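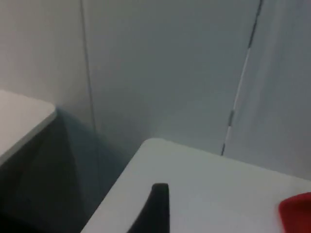

A white tabletop with a red object on its right part.

Fakdale revises furniture edge rules for rented workspace

Mar 22, 2026

Fakdale has adopted a revised standard for desks and tables supplied with rented workspace. The rule applies to all units leased through the town's property office, which lists 3,969 tables in its current inventory.

Under the revision, front corners must have a radius of at least 2 mm. Tops must carry a static load of 500 newtons at the midpoint of the front edge without permanent deflection. The previous standard set a load value but did not cover corners.

Testing will be carried out by Holtia, a materials laboratory in Wike. Bello Amadi, who leads furniture testing at Holtia, said the first batch consists of 240 tables taken from storage.

"The load test is unchanged in method," Amadi said. "The corner measurement is new and is done with a radius gauge."

Tables that fail will be re-edged or withdrawn. Chibuzor Usman of the property office said tenants who supply their own furniture are exempt. Existing leases come under the rule in September.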